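Demonstration gathering (robot learning)

Demonstration gathering is the practice of recording a robot while it carries out a task, usually under human control, so that a learning system can later be trained on the recordings. One recording of one attempt is commonly called an episode. The term is used loosely, and published episode counts are hard to compare.

Method

An operator steers the machine through a household chore, such as moving a drink between a table and a refrigerator. Joint positions are logged along with video from the robot's head and from a fixed camera in the room. Failed attempts may be kept, marked or thrown out. Many projects do not say which.

The Jorkovon set

Jorkovon, a kitchen-task collection released in May by the firm Tident, lists 2,670 episodes recorded in 4 rooms. Its notes state that 267 were held back for testing. The held-back episodes come from the same rooms as the rest, so a good score on them says little about how a trained system would do in a strange kitchen.

Criticism

Vasiliki Giannakopoulos, who reviewed the set for the Indmont newsletter, found that 724 episodes used the same bottle in nearly the same starting spot. She argued that a system could learn the spot and ignore the bottle. Tident replied that repetition was intended. It has not published results with the object moved.

A second complaint concerns setting. Bare walls, clear tabletops and even light make recordings easy to process, and few homes look like that. The Boonyarit collection, which is smaller, was made in lived-in apartments, but its labels are patchy and its makers have not explained how they were checked.

Claims that more episodes alone will fix these problems remain unproven.
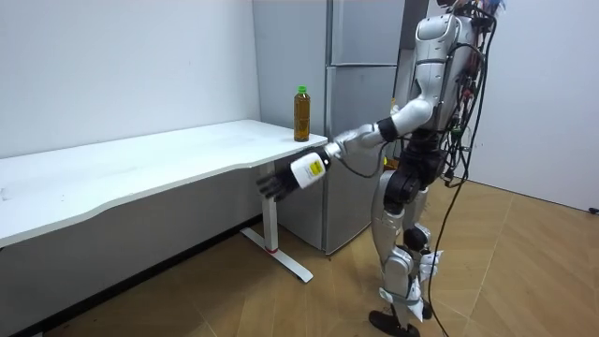
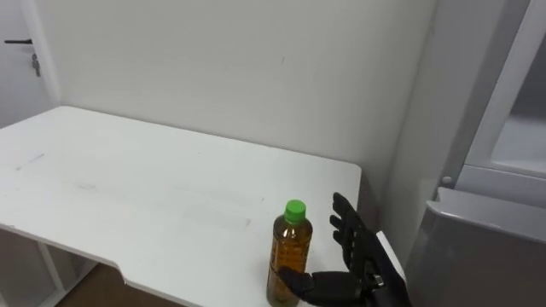
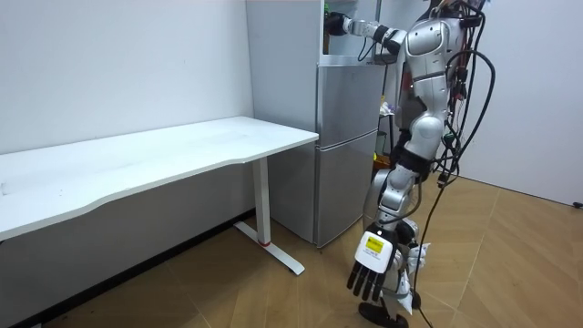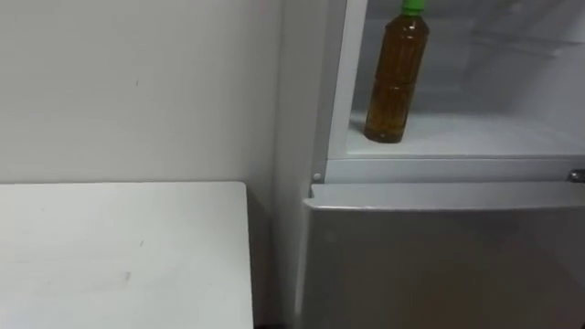 Category: Robot learning datasets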